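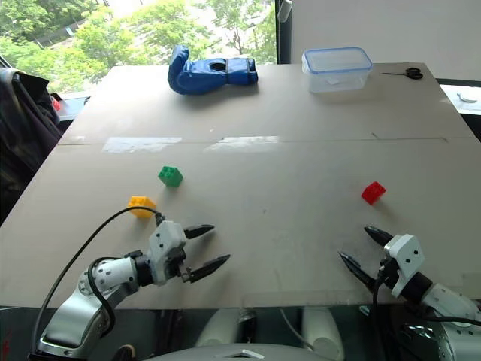
Re: [tusska-fans] El look de Eluned en la gala de Sedlow

Última actualización: martes, 21:40
Imprimir | Enviar por correo | Compartir (11) | Comentarios (7)

¡Hola a todas y todos!

Llevo desde el desayuno queriendo contestar a este hilo y no he podido sentarme hasta ahora, así que perdonad si repito algo que ya se ha dicho. Copio lo que escribió Idris porque con tanto mensaje se pierde:

> De: Idris Parry
> Asunto: El look de Eluned en la gala de Sedlow
>
> Buenas. ¿Soy el único al que el vestido verde le pareció un paso atrás?
> Después del traje blanco del estreno de «Endesico» esperaba algo más
> arriesgado. Las botas, eso sí, de diez. ¿Alguien sabe de dónde son? Mi
> hermana dice que son de Dafis, pero yo en la web no las encuentro.
> Y otra cosa: ¿va a haber cuarta temporada o no? Porque en la alfombra se
> lo preguntaron y se fue por las ramas.
>
> Idris

A ver, Idris, te quiero mucho, pero con lo del vestido no puedo estar más en desacuerdo. ¡Si era precioso! Que sí, que el traje blanco fue un momentazo (lo tuve de fondo de pantalla todo febrero), pero Eluned Mostyn lleva tres galas seguidas con pantalón y a mí me apetecía verla con otra cosa. Además, el verde es el color de su personaje en Tusska, y quiero pensar que era un guiño. Mi marido dice que veo guiños hasta en la sopa. Puede ser.

Lo de las botas lo tengo resuelto – o casi. Son de Dafis, tu hermana tiene razón, pero de la colección del invierno pasado, por eso no te salen. Yo las vi en el escaparate de la tienda del centro, en marrón y en negro, y me probé las marrones. Me hacían daño en el empeine, y mira que me dio rabia. De segunda mano aparece algún par de vez en cuando; busca por «caña alta hebilla lateral», que si pones el nombre de ella te cobran el doble.

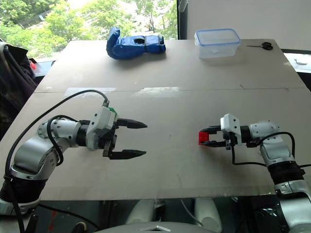 Y sobre la cuarta temporada, pues yo sí la veo venir. Cuando le preguntaron se rio, miró a su representante y soltó aquello de «este verano estaré ocupada». Ocupada en qué, digo yo, si la película con los de Endesico ya está rodada. La encuesta del foro va por 1.592 votos y gana el sí de calle, que no demuestra nada, pero anima.

Lo que me tiene mosca es que no hubiera foto de grupo con el resto del reparto. En la gala anterior no se separaban ni para ir al baño, y este año cada uno por su lado. ¿Alguien estuvo en las vallas y vio si llegaron juntos? En la retransmisión cortaron a publicidad justo en ese momento, cómo no.

Por cierto, quien quiera la entrevista larga con subtítulos, que me escriba por privado y le paso el enlace. Los subtítulos son míos, así que sed buenos con las erratas.

Un abrazo enorme,
Maite

Responder a la lista | Ver hilo completo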